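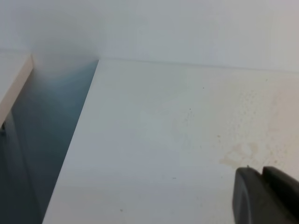 Lleucu Owen has named more shades of white than most people would agree exist. She has worked for the paint company Teritz long enough to see several of her own names retired, revived, and retired again, and she talks about them the way other people talk about former roommates. Milk Tooth did well. Quiet Tuesday never had a chance. Second Envelope, a cool off-white she still defends, sold mostly to one hotel.

We met in the company cafeteria, which is painted a color she describes as "before my time." I had assumed that naming paint involved a window seat and a thesaurus. It involves a spreadsheet.

"Everyone pictures me walking on a beach," she said. "I get a chip with a number on it, a list of words legal won't let me use, and a deadline. If I went to the beach they'd ask for the receipt."

The full Teritz range has 127 whites. I asked whether anybody needed that many, and she looked at me with some pity. People don't come in wanting a white, she said. They come in wanting to stop arguing with the person they live with, and a large range lets each of them feel that the other one gave way.

She came to the work sideways. Her first job was writing the backs of packages for Flala, a maker of bath products, where she was allowed 40 words per bottle and used most of them up on "gently." A manager noticed that she kept renaming the scents in her drafts and suggested she might be happier elsewhere. Owen took it as career advice. It may have been meant another way.

"I'd changed Ocean Breeze to Wet Dog at Low Tide," she said. "As a placeholder! It got as far as the printer's proof. It was accurate, is all I'll say about it."

At Teritz she had to learn what she calls the food problem. Customers like colors named after food, as long as it's food they would be willing to touch with a clean hand. Oatmeal is fine. So is almond, and anything with butter in it. Mayonnaise is a perfectly good description of a warm, slightly glossy cream, and she has been trying to get it onto a can for years. Every November, when the new names are due, she puts it at the bottom of her list. Every November it comes back with a line through it, and lately the line has been getting thicker.

Then there is geography. A place name sells paint if the customer hasn't been there. Owen once named a pale gray after the village where her grandmother lived, and got a letter from a man who had grown up one street over and wanted her to know the sky there was a good deal darker. She agreed with him. The marketing department did not care to reprint the can. 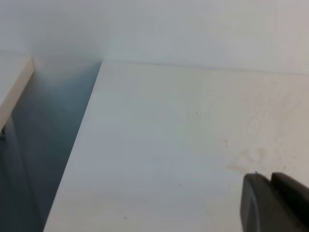 The competition makes it harder. Iglesias, which sells a smaller and much more expensive range, favors names that sound like the titles of short novels. Owen reads their color card when it comes out every year and says she enjoys it about as much as you enjoy a friend's vacation photos. She won't say which of their names she wishes she had thought of, except that it has the word "aunt" in it.

"They get to be mysterious, they've only got a few colors to worry about," she said. "Try being mysterious when you've got a whole wall of them to fill. By the third row of grays you're calling things Pebble. By the fifth row you're calling things Other Pebble."

Did Other Pebble ever go out?

"It was our best-selling gray for two years."

I asked if she could tell the whites apart without their labels. She said of course, then said some of them, then asked whether I wanted more coffee. Later she admitted that a coworker had once switched the labels on a couple of sample boards to see if she would catch it. She didn't, and what's more, she gave a short presentation on why the warmer one felt so much more welcoming. She now checks the backs of the boards before she says anything.

What she does know, and knows very well, is what people will say out loud in a store. It's the part of the work she takes seriously. A name can look lovely on a card and still be impossible to ask for across a counter. She had a soft pink called Surrender that people would only point at. She had a beige called Olia, a word she made up on a train because she liked the vowels, and customers pronounced it so many ways that the counter staff started calling it "the beige" and taking their chances. Both are gone now. Olia lasted the longer of the two, and she has it in her hallway.

For a while Teritz tried letting the public send in names. Over 300 came back, and a fair number were the names of pets. Several were complaints about a primer. Owen read all of it and used one, a dusty green called Behind the Shed, which she considers better than anything she has done herself. She has tried to track down whoever sent it, but the card was signed only "Me."

There is a school of thought, popular among architects, that says names should be dropped altogether and everyone should just use the numbers. She has sat through talks on this. She thinks architects should try it on their own families first.

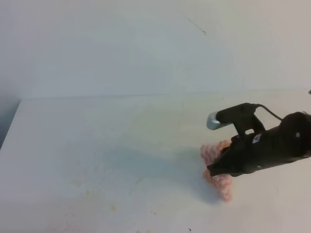 One customer wrote to Teritz to say that the names had ruined a perfectly good marriage, that he and his wife had both liked the color until they found out it was called Compromise, and that the company might want to think about that. Owen did think about it. She wrote back and offered them Milk Tooth, which she says is close enough that they'd never have to repaint.

"He sent a thank-you note," she said. "They'd gone with wallpaper."

Her own apartment, apart from the hallway, is still the color it was when she moved in. She has had sample cans stacked by the bedroom door for so long that she uses them to hold the laundry off the floor. Whenever she gets as far as opening one, she reads the name on the lid and starts thinking of ways to improve it, and by then the light is going and it's too late to start on the ceiling.

Next year's list is due soon. She had it with her, folded in a coat pocket, and let me see the top half. There was a blue I liked very much called Nearly Home, and a brown with a question mark after it. She was keeping her thumb over the bottom line, but I could make out a capital M.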